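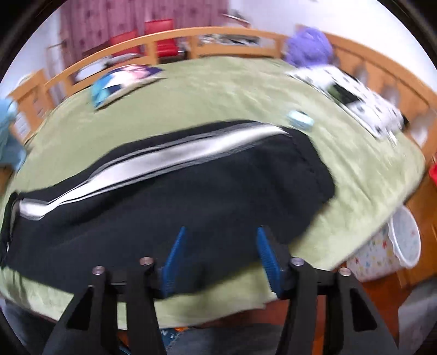 Laundry work on the bed. Black garment, green blanket, ridged blue pads on the gripper.

Buying a hand gripper kit for laundry jobs: tips before you spend

Updated Sun 13 December

Quick page this week, lots of mail on the same subject. People want to start recording folding and sorting at home, or in a small shop, and want to know what to buy first. Short answer: less than you think, and spares before extras.

Start with the job, then the catalog
Write down the cloth you handle most. Socks and tees? Jackets with zippers? Towels? Zippers and thick seams want a wider opening. Thin stuff wants good pads. If it's mostly towels you can get by with the cheap end of the Villca range.

Measure your thickest folded item. Squash it flat first, then measure. Buy the opening to fit that plus a bit.

Pads are where the money goes
Pads wear, fingers mostly don't. Figure on pads as a running cost, same as sandpaper or vacuum bags.

Ridged pads for knits and smooth track fabric. Smooth ones slide around on anything shiny.

Fuzzy blankets shed. Lint packs into the grooves and the grip goes. Old toothbrush, dry, end of every session. Costs nothing.

Order 3 sets of pads with the first gripper. Shipping on Urnari pads was more than the pads last time I ordered a single set, so never order one set.

Check the screw spacing before you mix makes. Nasier pads on an Urnari bracket do not line up. Ask me how I know. Still have the drill bit stuck in one.

Weight
Nobody budgets for their wrist. Ask the seller for the weight with the camera ON, not the bare tool. Then tape the same weight to a pair of kitchen tongs and fold laundry for 14 minutes. Sore? Get the lighter one, or plan shorter turns and two people.

Wide lens or regular
Wide. Gets the whole bed in along with the clothes. Lens protector is worth paying for. Cheap clip-on ones are fine, buy two.

The bed is a workbench
You don't need a folding table on day one. A made bed with a plain blanket does the job, and you can sit down to it. Things to sort out first, all free:
- Pick a blanket that isn't the color of your clothes. Dark on dark is miserable.
- Keep a basket in reach for finished stuff.
- Curtains: leave them one way the whole session, open or shut.
- Move anything breakable off the headboard.

If you go on to a mounted arm later, then yes, table. Budget for it seperately. A bed is too soft to clamp to, and the arm price never includes the clamp, the table or the long power strip.

Sample budget, small setup
One gripper, mid range
3 sets of pads
2 lens protectors
Memory cards, two bigger than you think
Bolts, same size as the bracket, small bag
Carry case: skip it, a shoebox with a towel in it is fine

The bolt bag is $5. Get it. They back out with use and roll under the bed and you will be at the hardware store on a Saturday with the wrong thread. Dab of removable threadlocker, check them monthly.

Buy, borrow, wait
Vudulel rents a starter kit, $39 a week when I checked. Good deal for one week, bad deal for a month. Use the week to fold your own actual laundry, the ugly pile, not a nice stack of washcloths. Keep a note of what you drop. That list tells you which pads to buy.

Used is OK for fingers and brackets. Never used pads. Look for cracks at the corners of any cut-outs in the fingers, thats where they go first. Ask for a photo of the corners in daylight.

Not in a rush? January is when I restock, the sellers clear out old colors and the pads are the same pads.

Planning for a year
Price the pads for twelve months before comparing two grippers. A cheap tool with expensive pads is an expensive tool. Same as printers.

Keep receipts in the box with the spare bolts. Write the purchase date on the bracket in paint pen.

Next time: table heights, and which clamps don't chew up the edge.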